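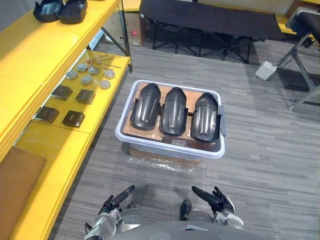 8th April. Teleop day on the shell pick, and I'm writing this up before I forget which settings I left on. The job is the same as on Monday's sheet: operator in the headset and gloves, robot standing at the bin, reach in, take one black shell, lift it clear, hand it across to the yellow shelf. Easy enough to say! I started the operator with three shells side by side on top of the cardboard, narrow tips pointing away from the robot, and both hands parked facing inward as the start pose. I like that pose a lot better than arms-down, it saves a big swing at the beginning of every take and the shoulder doesn't complain.

Cyrill Fankhauser drove the first block and I took the second. We're at 1,582 takes for the whole Tenen set now, counting the old ones from Ellorow that I still want to go back and prune (the timestamps drift on those, don't use them for anything timing-related until I've fixed it).

Things I changed this morning: glove gain down to 7 on the fingers, wrist smoothing up a notch, thumb left alone. With the old gain the fingers closed way too early, you'd still be coming down toward the shell and the hand was already making a fist. Much nicer now. Depth is still the hard part, though. Looking down past your own forearms in the headset, it's really tough to judge how far the fingertips are from that ridge, and I kept stopping around 10 mm high and then creeping.
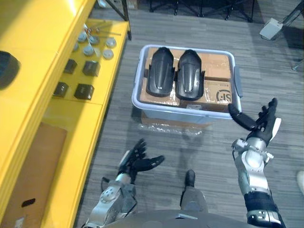
Two shells in the bin, both hands up and open.

Cyrill's trick is to keep the idle hand up and open and forget about it, and move only the one doing the work. I tried moving both (felt more natural to me) and the idle arm wandered all over. So, his way from here on. Please hold the open hand still for the whole reach, the Grolton trainer picks up every little twitch and will happily learn it. 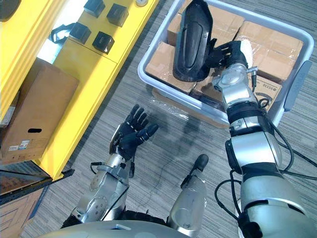 Right hand on a shell, lower end still on the cardboard.

I'm keeping grasps like this one, with the shell stood up on its end. The lift wants to be slow from there, straight up, and only then across. Takes 14 and up use the slow lift, so tag them separately when you export to Munasinghe.

Still to do: recheck glove calibration after lunch, try a lower headset view, and ask Cyrill whether he wants left-hand picks in the same set or a new one. I'd vote new.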